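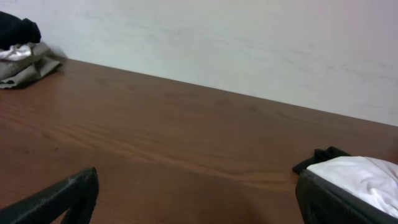

Gyu-bin Jeon has folded clothes for other people for many years, first at the Cleria laundry and now from her own flat in Varnstead. I visited her on a Friday in August and she gave me tea before she would answer anything.

She works standing, at a wooden table pushed to the wall. "I bought it for 30 pounds from Mr Mohammadi downstairs," she told me. "He wanted 40 but one leg was short." She put a piece of card under the leg and it is still there.

I asked how she begins. "With the big cloth. If I begin with the socks, I am tired before the shirts." Dark things she keeps for daylight, as in the evening she cannot find the seams of a black shirt.

At Cleria the rule was 600 pieces in a week, and she did not enjoy it. "You don't look at the clothes then. You only look at the clock." Now she takes work from five families and from the Doltetti guest house, which sends mostly towels and pillowcases.

And her own washing? She laughed at this question. "My own things stay in a heap. My daughter complains, she is right to complain." She has tried a basket, but she did not like to bend down for it.

When I left she was ironing a tablecloth for the guest house, and she asked me to close the door softly.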